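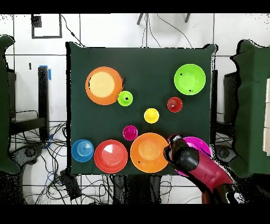

From the Kitchen Table
4 January 2018

Happy New Year, friends and neighbors! I hope the holidays were kind to you and that the leftovers are finally gone. We still have half a ham in our freezer and a tin of cookies that everyone walks past without looking at, so I suppose January has officially begun.

I want to use this month's column to talk about the supper club, which so many of you have asked me about since the fall. For those who are new to the newsletter, it started when four households on Femus Street got tired of cooking a full dinner every single night, and decided to take turns. One family cooks a big pot of something, the other three come over and eat it, and the next week it moves down the street. That really is the whole idea. We have never had a sign-up sheet or a theme (well, there was the baked potato night, but I think that was more of an accident with a fifty-pound sack than a theme).

My own turn came up right before Christmas, and I made my grandmother's chicken and rice, which I have been making for so long that I had to stand in the kitchen and cook it with a pencil in my hand to find out what goes in it. Several of you wrote to ask for the recipe after the last newsletter, so I promise I will get it typed up. The trouble is that she measured in coffee cups, and she had a very particular coffee cup — my sister has it now and won't tell me how much it holds.

What has surprised me most is how much the children have gotten out of it. My youngest would not touch a cooked carrot at our house for any price, and then he ate 2 helpings of carrot soup at the neighbors' because the big kids were eating it. I didn't say one word. I just passed the bread. If you have a picky eater at home, I'd suggest borrowing somebody else's ten-year-old for an evening before you try anything else.

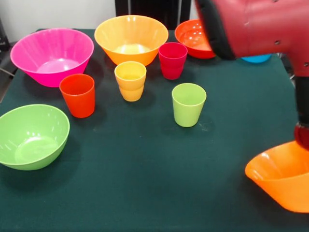 The other thing I've noticed is that people stay longer when the food is plain. When one of us tries to make something fancy, the cook is up and down all night checking the oven, and everyone feels they ought to say something about the sauce. With a pot of beans or a pan of macaroni, the cook sits down with everybody else and the talk just goes where it wants to go. Last time we got onto the subject of first jobs and it was past ten before anybody looked for a coat. Eliseo Chávez told us about his summer at the old Taltov cannery, when he was sixteen and was put in charge of the peach labels, and I laughed so hard I had to go and stand in the hallway for a minute.

Eliseo has also agreed to help anyone who would like to start a club of their own, and I hope a few of you will take him up on it. His advice, after a year of this, is to keep it small and keep it close. Three or four households is plenty. If people have to drive across town they will start to skip when the weather is bad, and once skipping gets going it's hard to stop. He also says to settle on the hour at the beginning and stick to it, and to let whoever cooked go home (or in this case, stay home) without washing a single dish. The guests wash up. I am very firmly in favor of that one!

As for money, we have never kept track. Some weeks it's a roast and some weeks it's pancakes, and it seems to come out even enough. If your group would feel better with a limit, then set one, but I would try it without first.

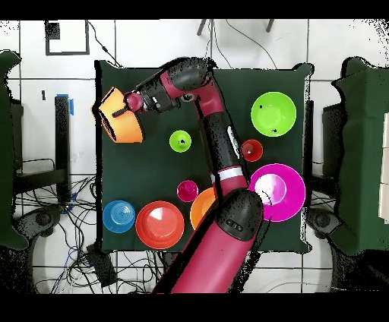

Bright colors on a dark green cloth.

Now for a little housekeeping. The community cookbook is coming along, and we would love to have more soups, more side dishes, and many fewer brownies. Please send yours in before the end of April, and write your name the way you'd like to see it printed. It doesn't matter in the least if the recipe came off the back of a box, as long as you tell us which box and what you do differently.

We're also looking for a larger pot to lend out. The one we have been passing around has a handle that wobbles, and I worry about it every time it goes down somebody's front steps full of chili. If you have one sitting in a basement, please give me a call or leave a note in my mailbox. I'm the yellow house with the crooked gate, and there's usually coffee on.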